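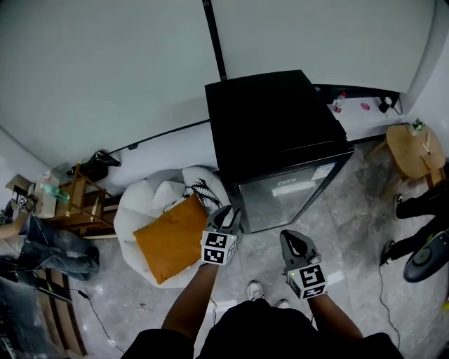 Cukico glass-door mini fridge: seven months in our den

I bought the Cukico in July, after my sister-in-law Zsófia Kiss wore me down over the phone about how nice it is to have a cold drink within reach of a comfy seat. She was right, and I have told her so more than once! It stands against the gray wall in the den, with the big white bean bag next to it, and between the two of them I have finished more library books this winter than in the whole of last year.

What I like

The black finish is plain and goes with everything. The top is flat, so a plate of sandwiches can rest there while you get settled. Mine holds 19 cans if I leave the bottom shelf alone, and a pitcher of iced tea fits if you tilt it going in.

What I don't

The glass front picks up every light in the room like a mirror, and the inside looks rather dim through it, so I usually have to open the door to see what's left. It hums, too - a low, sleepy sort of hum, fine for reading but I wouldn't want it by my bed. And do think about your cords before you pick a spot. A black cable on a pale wall shows, and I still haven't bought the clips.

I looked at the Dresavura as well, but it was wider and the door opened the wrong way for our corner. Four stars from me.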